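**OCAMPO, 05/08/2020.** Laundry is the new frontier at Girkance, and the people teaching it to a robot are having a great time. The small automation shop has started a project called Keranine, in which a person steers a two-fingered gripper through a household chore again and again until there is enough recorded motion for a computer to learn from. The first chore on the list is cloth: picking it up, spreading it out, folding it over.

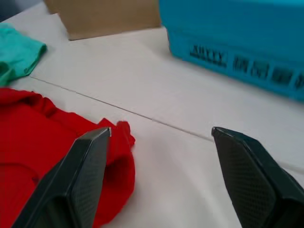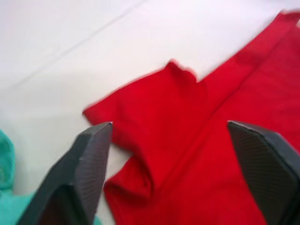 Red cloth on a white tabletop, as the wrist camera sees it.

How does a person show a robot what to do with a shirt? By driving it. The operator holds a pair of handles that the arm copies, squeezing to close the fingers and letting go to open them, while the system saves every joint position along with the video. For some moves the operator skips the handles, takes hold of the arm itself and walks it through the motion by hand.

Hala Geagea, who runs the teaching sessions, came to the job from a tailoring business and still talks about fabric like a tailor. She says cloth is the best subject she could have asked for, precisely the sort of thing that used to scare programmers off. A block keeps its shape when you push it. A sleeve slides, bunches up and hides its own corner, and the operator has to go find that corner again (she loves that part). "Your hands know how to do this and you can't put it in words," Geagea said. "So we stopped trying to put it in words. We just do it, and the arm comes along."

A session lasts 30 minutes, and then operators swap out. Steering takes real focus, and tired hands make sloppy recordings. Geagea throws very few of those away, though! A missed grab followed by a good recovery is worth keeping, she said, and she marks those runs so they're easy to find later.

Two operators work on Keranine for now, and their styles are easy to tell apart. Geagea comes in low and slow. Hermenegildo Xolalpa, who also built the handles, likes to approach from higher up and pinch quickly. The team wants both in the mix, on the theory that a robot trained on one person's habits will get stuck wherever that person would.

Xolalpa is on his second version of the handles. The first pair had stiff springs that wore out everyone's thumbs. The new ones are lighter, and he has moved the pause button to where a finger can reach it without looking down. Next he wants to add a gentle buzz when the fingers meet resistance, so an operator can feel the difference between one layer of cloth and two.

Climance, a linen service that has been following the work, has offered to try out a folding station once the robot can handle plain towels without a person at the controls. Girkance has set 2027 as its target for that, and Xolalpa said he'd be thrilled to beat it. More sessions are planned through the rest of May, starting with pillowcases.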